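德拉尼斯冬季园圃开放日走马记

一月去看花园，家里人的评价是“有病”。我把保温杯灌满，又往包里塞了两双袜子，一早还是出了门。德拉尼斯（Dralness）一年只在夏天和一月各开一回门，夏天那回我去过，人挤人，看到的主要是别人的遮阳帽。冬天这回清净得多，停车的草地上稀稀拉拉几辆车，草地本身已经有一半打算改行做沼泽。

门票7块，附一张手绘地图。地图画得很美，就是把北画在了左边。我照着它走，先到了堆肥区，后来发现堆肥区是全园最暖和的地方，于是心安理得地站了好一会儿。三个大木格子，一格生的，一格半熟，一格熟透，熟的那格插着温度计，四十度出头，热气从稻草盖底下往外钻。一只知更鸟蹲在叉柄上，看我的眼神像看一个不肯干活的帮工。

从堆肥区往下是长花境。夏天它是全园的招牌，明信片上印的就是它。到了一月，剩下一片棕色，不过棕色里头分得很细：景天的花头是咖啡渣色，糙苏的轮生果是旧皮鞋色，观赏草被雨压过之后，颜色和姿态都像隔夜的挂面。园方立了块牌子，说茎秆一律留到开春再剪，给虫子过冬用。我自家那片也没剪，原来可以叫这个名字，我回去也打算立一块牌子。

花境尽头拐进林下，雪滴花总算出场了。早花的几个品种已经开足，晚的刚冒出灰绿的尖，旁边插着竹签和小铭牌。雪滴花爱好者很好认，都是跪着的，膝盖底下垫块泡沫板，拿手指头把花托起来看里面那一点绿。两个人为一株内瓣绿斑是“连着”还是“几乎连着”争了许久，声音压得极低，像在病房里。我也蹲下去看了，认真地看了，起来的时候只记住了自己的腰。球根摊上一盆带花的卖40，盆里一棵，花一朵。我算了算自己养死东西的速度，把手揣回了口袋。

金缕梅倒是真好。三棵老的种在砖墙前面，橙黄那棵花瓣皱得像刨下来的姜丝，风一停就闻得见味道，有点辛，有点甜。蜡梅在墙的另一头，香得更不讲道理，可惜被安排在厕所的必经之路上，大家路过都走得急。

墙里头是老菜园，羽衣甘蓝还站着，韭葱一行一行地歪。靠南那面的玻璃温室是一家叫加里多（Garrido）的老厂做的，铸铁架子，通风窗靠一根长摇杆带动，摇一圈，顶上一排窗慢吞吞地一起张嘴。我摇了两圈，被告知请勿再摇。里面养着一屋子柠檬和一棵茶花，茶花开得过于用力，地上落的比树上挂的还多。热水管沿墙根走，老式的粗管，我在上面烘了手套。烘完一股橡胶味，柠檬香就此作罢。

十一点，工具棚里有一场修剪讲座，主题是苹果和梨的冬剪。讲的人带了一捆剪下来的枝条传着看，让大家分花芽和叶芽。花芽胖，叶芽瘦，道理就这么简单，传到我手里的那根偏偏每个芽都是中等身材。他讲了三样该先剪掉的：死的、病的、互相蹭的。之后站远了看一看，再动手，一年去掉的量别太多，剪狠了来年树会窜一头的徒长枝，报复似的。听众纷纷点头，我猜其中不少人和我一样，家里正有一棵在报复。剪口要留在芽的上方，斜着走，离芽太近芽会干，太远就剩一截枯桩。至于要不要涂伤口膏，他说他不涂，他师傅涂了一辈子，两边的树看着都还行。
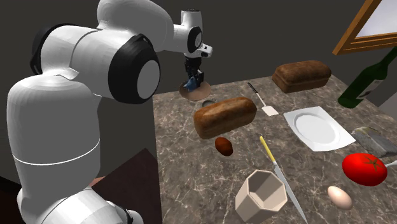 梨树一定得冬天剪这话我不全信，后排一位听众当场就说，她家贴墙的那几棵向来夏天剪，冬天只收拾枯枝，果子年年压弯枝条，冬天动刀反倒剪出一墙的水枝来。讲的人想了想，说贴墙整形的确实该以夏剪为主，他刚才讲的是敞开长的树，忘了交代。棚里翻本子的声音响了一片，我也把自己记的第一条划掉，在旁边画了一堵墙。

中午在茶室喝汤。汤是欧防风和苹果打的，颜色接近花境。面包是好面包。茶室墙上挂着园子的历年记录，最厚的一本是苗木登记，目前编到1,649号，末尾一条是株日本吊钟花，备注栏写着“兔子？”，问号描了两遍。我对这家园子的好感，多半来自这个问号。

下午去看苗圃。摊位不多，沃克维尔（Wirkville）来的那家专卖铁筷子，把花剪下来漂在一盆盆水里，暗紫的、杏黄的、带斑点的，看得人失去理智。铁筷子开花爱低头，种在地里得趴下看，漂在水里人人都觉得自己会种。摊主提醒实生苗花色不稳，要买就买正在开的，别信标签。老叶子这时候可以齐根剪了，一来花露得出来，二来黑斑病少些。我家那几丛的老叶从没剪过，怪不得年年像一堆湿报纸底下开了花。

隔壁是捷维多（Jevedeo）的工具摊，卖手锯、修枝剪和一种据说永远不用磨的锄头。我试了试修枝剪，手感不错，开合利落，就是锁扣在拇指够不着的地方，戴上手套更够不着。要价27，附一个皮套。我把它放回去，走到路口，又回去买了。理由我在路上现编好了：讲座都听了，总不能还用那把生锈的。

三点过后光线开始往下掉，林子那头的红瑞木被斜阳一照，红得像有人在里头点了火，绿皮的那种挨着种，安安静静垫在后面。这一段我夏天来时完全没注意，当时它只是一堆灌木。园方每年三月把它们齐地砍掉一半的老枝，新枝颜色才鲜，砍下来的枝条拿去编豌豆架。我站着看了很久，直到脚趾没了知觉。

给想去的人交代几句。穿雨靴，登山鞋不够高，停车的草地会证明这一点。讲座要早到，棚里凳子少，站着的位置正对门缝。汤过了一点就没了，蛋糕倒是一直有，胡萝卜的比柠檬的湿润。地图拿到手先向右转一下再看。狗可以带，但不能进菜园，门口有拴绳的铁环和一碗水，我去的时候水面结着薄冰。

回程后备厢里是一把修枝剪、两盆铁筷子，还有一袋熟堆肥，现装的，摸着还温。铁筷子第二天种在了北墙根下，挖坑的时候挖出来一颗早忘了的郁金香球，已经发了芽，我又给它埋了回去。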